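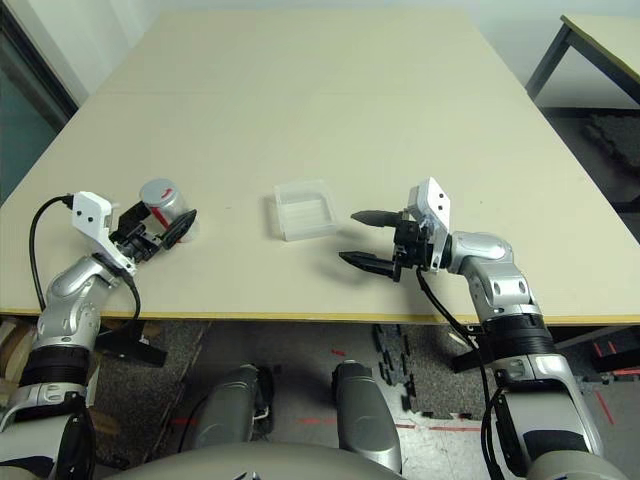 Clear tray and small lidded container, beige table.

Re: [spice-swap] Oltidell paprika, how long does it keep?

On 11 March 2022 a list member in Bemport wrote:
> I opened a jar of the Oltidell smoked in February and it already
> smells weak. I keep it on the shelf over the stove. Is 24 months on
> the label realistic? Would the freezer help?

The 24 months is for a sealed jar in a cool cupboard. Over the stove is about the worst spot in the kitchen – heat and steam both get to it. Mine stays good for most of a year in a drawer.

I wouldn't bother with the freezer for a jar you open every week. Water condenses on the powder each time and it clumps. If you bought a big bag, freeze most of it sealed and fill a small jar as needed.

For the weak jar, use 2 spoons where you used one and warm it gently in oil first.

The Gilline sweet paprika fades faster in my experience. I haven't tried the hot one yet.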